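Subject: Re: [zelerside-film] Sunday pick, and a word about The Ferryman's Account

Hi everybody,

Sorry it has taken me so long to answer. I wanted to watch the thing a second time before I opened my mouth, and at almost three hours that takes some planning in our house.

Misaki Furukawa wrote:

> I gave up on The Ferryman's Account at the halfway mark. Lovely
> to look at, sure, but the man rows across the lake, he rows back,
> somebody dies offscreen, he rows across again. Does Alexiou think
> we have never seen a boat? Can someone who likes it please tell me
> what I am missing? Also, are we still on for Sunday?

Misaki, I like it a great deal, so I'll try! I think the rowing is where he puts everything the characters won't say to each other. The first crossing is played for comedy, with the priest and his terrible hat, and you hear every splash. By the time the widow gets in the boat the sound has nearly dropped away, and she looks at the ferryman's hands the whole way over and never once at his face. I missed that completely the first time (I was eating) and the second time it about knocked me over.

I will give you the middle stretch in the tax office. It's too long, the clerk is doing a voice that belongs in some other movie, and the business with the ledger gets explained to us 2 times. Renji thinks it should have been cut altogether. I wouldn't go that far, but I wouldn't have cried over it either.

Do try the second half, though, if you can stand to. The village dance is in there, and so is the best thing Erzsébet Pálfi does in the picture - she listens to a song through a closed door, and that's all, and I could have watched it for another ten minutes. If you liked her in Hudunholm you'll see how much quieter she has become.
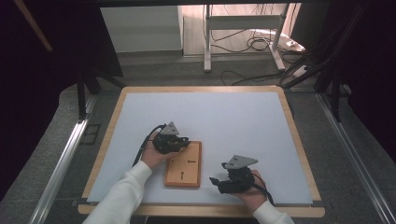
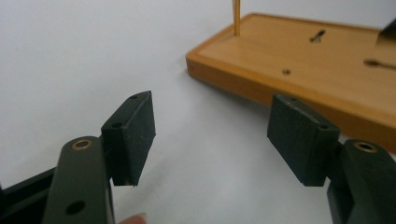
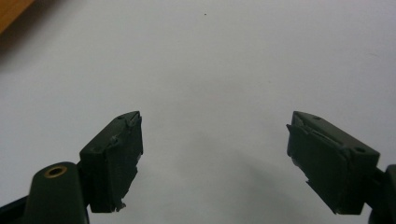
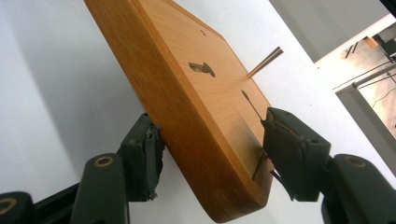

Last picture: the square wooden board with rounded corners.

Now, Sunday. Yes, we are on, at my place, and we start at 7 because Natsumi has the early shift. The pick is Fisach, the black and white one, which I know some of you have been dodging since January. It's short and very funny for a story about a funeral, and the brother who keeps losing the keys is worth the evening all by himself. My copy has the older subtitles, which are a bit stiff, but they do leave the jokes alone.

Renji, could you bring the long cable again? And if anyone has a spare chair or two, I'd be glad of them. There will be soup.

Misaki, come even if you're still mad at the boat. I'd much rather argue with you in person.

Warmly,
Wakana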